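2023-06-04
Clerkville, front room

Picked up where Gerrit left off in March. His claim back then was that the pillow routine "is basically settled" and that the only thing left was the armchair. I don't buy it, and after a morning of it I buy it less.

Setup same as his notes. Brown velvet armchair, light gray pillow, tile floor, black shelving left where it was, boxes under and next to it. Vignesh wanted the boxes gone before we started. I said leave them, a room people live in has boxes.

What I wanted to know: does it matter how the pillow is held on the way to the chair? Gerrit says no. Ulises says corners only, because a pillow grabbed in the middle ends up with a dent that he then has to thump out by hand. He says this with great confidence and has never written down a single case.
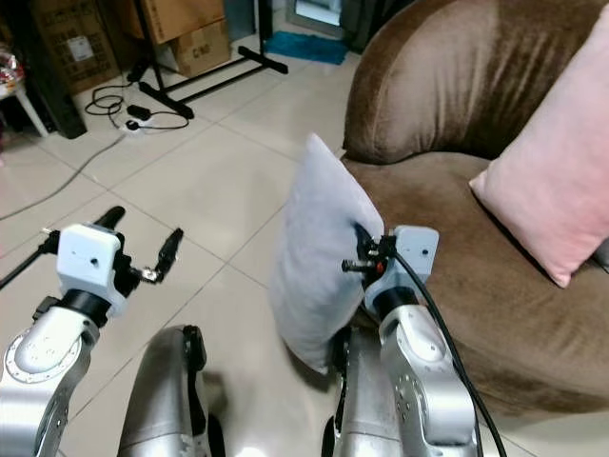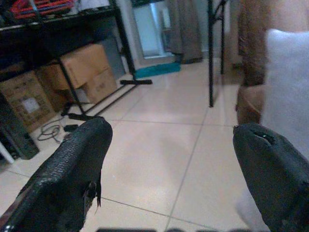
Pillow by the corner, next to the armchair (first); floor on the shelving side (second).

Held by the upper corner it hangs at a tilt, and you get soft wrinkles. I can't see that these are any better or worse than what a person leaves when they drop a pillow on a chair. Beat looked at the same thing and called it "tidy." Asked him what untidy would look like. No answer yet.

Velvet is its own problem. Every touch leaves a mark in the pile and then we argue over whether the chair looks "used." Indrek brushed it all one way before lunch with the Tondeo brush. Lasted until somebody sat in it. I'd drop the chair's surface from the scoring altogether — it tells us who sat down last and that's it.

Gerrit's sheet lists 110 placements as good. No column for what good means. I went back through the first 2 pages and found "good", "good-ish" and a tick with a question mark, all counted the same. Not going to repeat that number to Golard until someone redoes it.

Finger covering: torn flap on one, small slit in the other. Needs replacing before anyone blames the pillow fabric for snagging. Vignesh has the Kuzmenko sheet, ask him.

To do
— write down what "good" is, one sentence, before the next run
— middle hold vs corner hold, same pillow, Ulises not in the room
— second pillow, stiffer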